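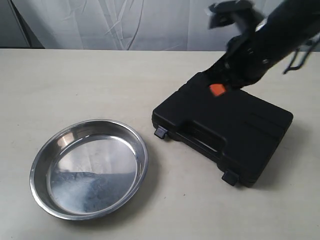 Claltolance build, week 15 – gallery

5 Dec 2024
Posted by Rirville Robotics Club
52 shares | 3 comments

Quick upload before the hall gets locked. First pic is the case task, gripper on the top edge of the black case, steel pan next to it. Arm was moving so it's a bit soft. The pan stays empty for this one, dont put anything in it.

Where we are: grabbing the case by the edge is OK most goes. By the handle, not yet – the fingers keep landing too shallow. Want both sorted before Dilness in May.

Each clip goes in the shared folder with the task name first, then your team. We have 610 so far and the target is 1000, so keep going please. Parsa team, yours are still missing the names!!

New cable ties are in the blue drawer. More pics next week when the second arm is wired up.

Comments (3)

gearbox_mum: Great to see it moving at last, well done all

tomato77: is the orange bit on the case what you're lining up with?

rirvilleclub: no, we go by the edge. might try it tho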